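Druredetti Alert Desk - Setup Guide for Local Agencies
Section 4: Preparing Your First Public Message

Before you start

You should already have finished Section 3, which covers user accounts and the approval chain. If you skipped it, Druredetti will let you write the most beautiful flood warning in the county and then decline to send it to anyone.

You will need:
An account with the Drafter role
A second person with the Approver role, awake
Your agency's contact list, imported and checked
The name your agency wants the public to see (pick one and stick with it)

4.1 Create a message template

1. Sign in and open Templates from the left-hand menu.
2. Select New, then choose a hazard type. If your hazard is missing, choose Other. Please don't choose Tsunami because it was at the top of the list.
3. Fill in the Source line. Use the agency name residents know. "Clatham Emergency Office" works. "CEO-OPS-2" will make people think their phone has a virus.
4. Write the Action line first. Say what people should do, in one sentence.
5. Write the Hazard line, then the Location line. Use street names and landmarks. Residents don't know they live in Response Sector C.
6. Set the Expires field. The default is 11 hours.
7. Save as Draft.

Note: The short message format holds 300 characters, including spaces. The counter turns red when you go over, and the Save button goes gray. There is no override, and support will not add one for you, however nicely you ask.

4.2 Connect your channels

Druredetti can send one message by text, email, recorded phone call, website banner and social media. Each channel has to be switched on separately.

1. Open Channels and select the channel you want.
2. Enter the login details your provider gave you.
3. Select Verify. A green mark appears when the connection is accepted.
4. Repeat for each channel.
5. Open Social Preview and read each post exactly as it will appear. Some networks trim the end of a long post, and the end is where most agencies like to keep the important part.

Caution: Social media accounts must belong to the agency. If the account was opened years ago under one employee's personal email, move it now. Finding out during an ice storm is a memorable experience, but you can live without it.

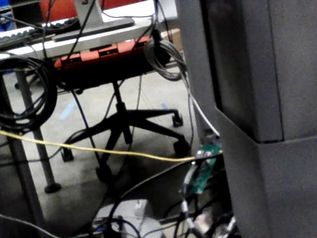
Kuusk writes from the Cumby pilot that the channels were the easy part and the replies were what sank them: they had 33 comments under their first road closure post before anyone had been told whose job it was to answer. Do 4.3 before you go live, is the advice, and put a name next to every shift.

4.3 Assign the reply desk

1. Open Roles and select Reply Desk.
2. Add at least two people per shift. One answers and one checks the facts.
3. Load the standard replies from the Library tab, then edit them until they sound like a human being wrote them.
4. Turn on Rumor Flag. Repeated claims will be grouped together so you can correct them once, in public.
5. Set the handoff time. The outgoing shift must close or pass on every open item before it can sign out.

Note: "We are aware" is a complete sentence but a poor reply. Say what you know, what you don't, and when you will post again. Then post again at that time, even if the update is that you have no update.

4.4 Run a closed test

1. Switch the system to Exercise Mode. The top bar turns yellow.
2. Choose the Internal Test list. Check that it contains only staff.
3. Send your draft to the Approver.
4. After approval, select Send and confirm.
5. Ask every person on the list to report which channels reached them.
6. Save the results under Reports. They are kept for 14 days unless you export them.

Caution: Look at the yellow bar again before step 4. If it isn't yellow, you are about to evacuate Clatham.

If a message goes out by mistake, select Cancel and Correct at once and follow the prompts. The correction goes to everyone who received the original. Don't delete the first post - people have already taken screenshots of it.

Continue to Section 5, Translations and Accessible Formats.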